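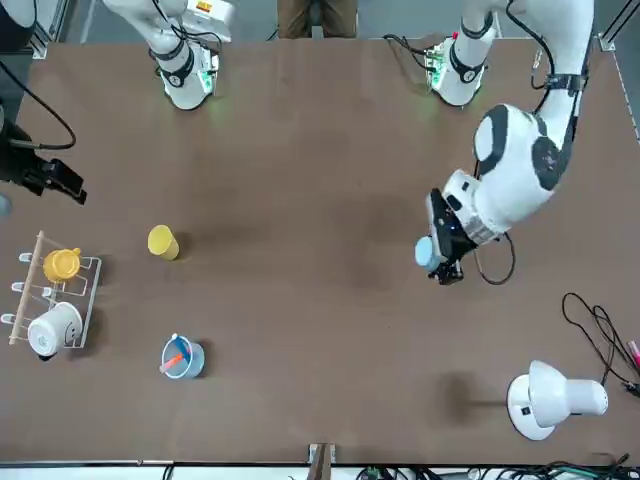

Trarnent go to Postia on the last weekend of the regular season needing one win from two games to finish in the top four. Postia are already sure of second place, so how hard they push is up to their coach.

The main question is at guard. Fotis Tsakiris missed most of February with a sprained ankle and came back for the home win over Norketti, where he played 2 short spells off the bench and looked slow getting back on defence. He trained fully this week and is expected to start. If he can't go the distance, the ball will be in the hands of the younger guards, who have turned it over too often away from home.

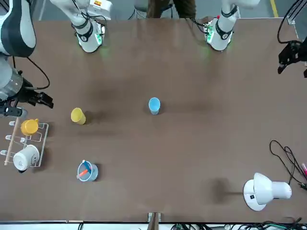

Teodor Lundgren has carried the scoring while Tsakiris was out. He now has 373 points for the season and is shooting 73 per cent from the free-throw line, up on last year. Postia will send a second defender at him as soon as he catches the ball on the left side, as they did in the first meeting. Trarnent lost that one by nine and got very little from the corners once the double team arrived. The coaches have spent the week on the pass out of it.

Rebounding is the other worry. Postia have the tallest front line in the league and score a lot from second chances. Trarnent have been playing a smaller five and getting away with it against Norketti and Grønli, neither of whom chase missed shots with much purpose. Expect the bigger line-up for at least the first quarter.
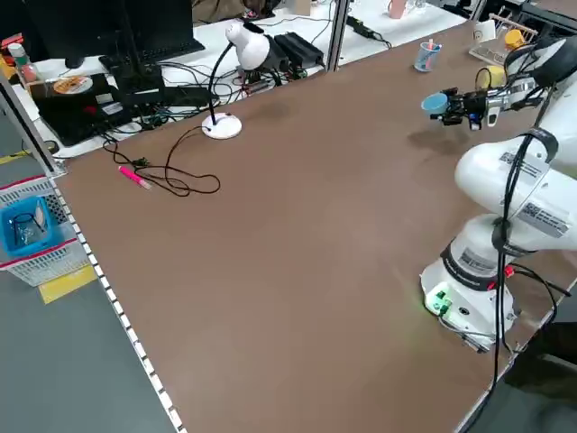 Grønli, one win behind us in fifth, finish with two home games. If we lose both and they win both, they go through and we don't. If the sides end level, we hold the tie-break on head-to-head points.

The gate for the Norketti game was 908, our best of the season. Thank you to everyone who came. Seats on the supporters' coach to Postia can be booked at the ticket window until 4 March 2004. Under-16s travel at half price with an adult. Please bring the right change.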